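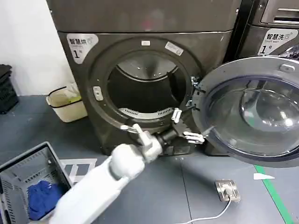
A **tumble dryer**, also called a clothes dryer, is a machine that removes water from washed clothing, bedding and other textiles. Most models turn the load in a drum while warm air passes through it. The tumbling keeps the pieces apart so that air can reach all sides of the cloth. Dryers are used in homes, apartment laundry rooms, hotels and coin laundries.

## Background

Before powered dryers, laundry was dried on lines, racks and hedges, or near a stove. The first drying machines were hand-turned drums set over an open fire. They dried cloth quickly but left it smelling of smoke, and scorching was common. Electric and gas models spread in the twentieth century, at first mainly in places with cold or wet winters.

Line drying remains common in much of the world, even in homes that own a dryer. Some housing associations forbid outdoor lines for reasons of appearance, while many local laws protect the right to use them.

## Types

### Vented dryers

A vented dryer draws in room air, heats it, passes it through the drum and pushes the damp air outdoors through a duct. It is simple to build and cheap to buy. It also sends heated air out of the building, so the room must be able to draw in fresh air to replace it.

### Condenser dryers

A condenser dryer cools the damp air inside the machine. The water collects in a tank, which is emptied by hand, or runs to a drain. No outside duct is needed, though the room may become warmer during a cycle.

### Heat pump dryers

Heat pump dryers move heat from one part of the air loop to another and use the same air again. They work at lower temperatures than other types and use less electricity, but a cycle usually takes longer. The lower heat is easier on elastic and fine knits.

## Controls

Timed cycles run for a period chosen by the user. Sensor cycles stop when the machine judges the load to be dry, usually by means of metal strips that detect moisture as cloth brushes against them. A film left by dryer sheets can build up on the strips and cause a cycle to end early — wiping them with a damp cloth is the usual remedy.

## Lint and fire safety

Tumbling loosens short fibers, which are caught in a screen or filter. Lint burns easily. Filters are cleaned after each load, and vent ducts are checked for buildup and crushed sections. Cloth soaked with cooking oil, gasoline or solvent should not be put in a dryer, as it can catch fire even after washing.

## Effects on fabric

Cotton may shrink, most noticeably in the first few cycles. Wool can felt when tumbled. Polyester and nylon dry quickly and tend to build up static, especially when overdried. Care labels show a circle inside a square for tumble drying; one dot means low heat, 2 dots mean medium and 3 mean high. A cross through the symbol means the item should not be tumbled.

## Shared laundries

Coin and card laundries often stack 2 dryers in one cabinet to save floor space. In Stustville, the Zumen laundry has 16 dryers, 8 of them in stacked pairs along the rear wall. Its posted rules ask customers to clear the filter before starting a load.

## See also

- Clothesline
- Drying cabinet
- Washing machine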